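Can a robot arm put away dishes yet?

Mallet
Posted 9th April
Looking at a benchtop arm for unloading a drying rack. Plates and bowls only, no knives. Is this workable at home?

Grolska
Plates, mostly. Bowls depend on the grip point. Thin plastic with holes is harder - glare and repeated patterns can upset depth readings, and the wall flexes if the fingers close too hard. Start with a colander and log every miss over 300 tries.
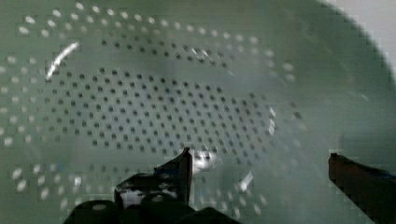 Piletti
Mallet, check cycle time first. Mine takes 113 seconds per bowl. I still do it by hand.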